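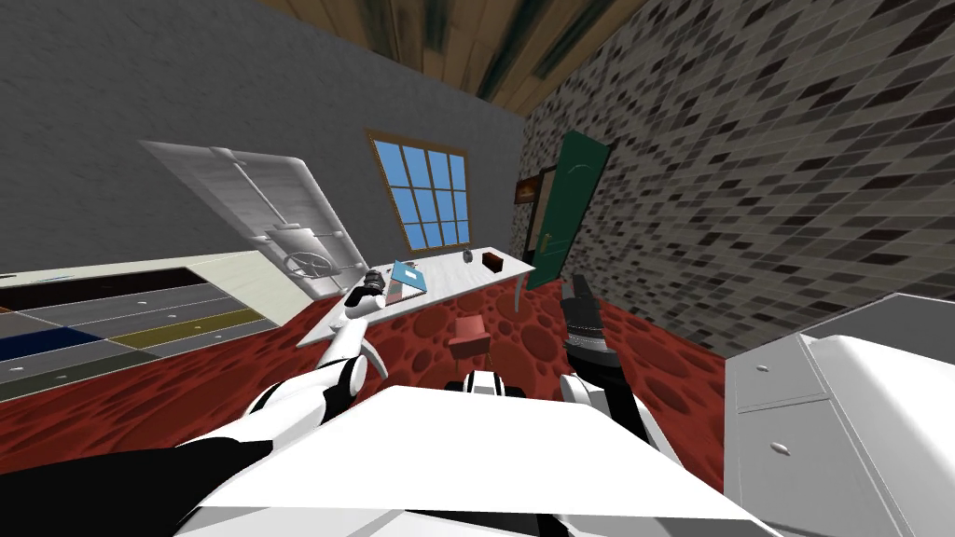

*The desk task in the bedroom scene, seen from over the robot's shoulders.*

I lost most of February to a bug in this room, so I'm writing it down before I forget the details.

The project is called Fostville. It's a set of simulated rooms I use to test a two-armed robot on simple pick-up jobs. The bedroom is the one I run most. The robot has to take hold of a small black cylinder at the corner of the desk, lift it, and put it down again near the middle without disturbing anything else. The blue notebook is there mainly as an obstacle. So are the cup-shaped thing and the little brown box at the other end.

For a long time the left arm did this well. Then I updated the physics settings and left a batch of 200 runs going overnight. On Sunday morning the log said 178 of them had passed. That was better than the old settings, and I was happy with it for about an hour.

Then I replayed a few. In the third one I opened, the gripper closed on the cylinder and kept going. The fingers passed partway into it, the arm pushed down, and the wrist ended up inside the desktop. The cylinder popped out sideways, landed near the notebook, and the run was marked as a success.

Two things were wrong, and it took me too long to see that they were separate.

The first was the contact setting. I had made the solver step longer to save time, and at the new step size the gripper could cover more than the thickness of a finger pad between checks. Small objects suffered most. I had tested the change with a large box and it was fine.

The second was my pass check. It only looked at where the cylinder was at the end. It never asked how it got there. Any throw, bounce or pop that landed in the right patch of desk counted.

I put the step size back and added a limit on contact force at each wrist. If either arm goes over the limit, the run stops and fails. I also added a check that the cylinder stays between the fingers from pickup to release. Then I ran the same 200 starts again. The pass count dropped a lot, as it should have.

The force limit turned up one more problem. The right arm has no job in this task and is supposed to wait on its own side, pointing toward the far end of the desk. In a handful of runs it drifted down and leaned on the tabletop. The old check would never have caught that. I had a bad joint offset in the rest pose, and it had been sitting in the file since I copied it over from the Tultodberg kitchen.

None of this hurt anything, as it's all software. On a real arm, though, a wrist driving into a desk at full torque means a broken gearbox, or somebody's hand if they're reaching in. I had planned to move this controller to hardware in the spring. I'm going to hold off until the force limit has been through every room.

Still open:

- The stop is too abrupt. The arm freezes in place and keeps squeezing. It should back off first.
- Old results from before the pass check fix are still in the results folder. I need to mark them so I don't compare against them.
- The chair under the desk has no collision shape at all. I found that by accident and haven't touched it yet.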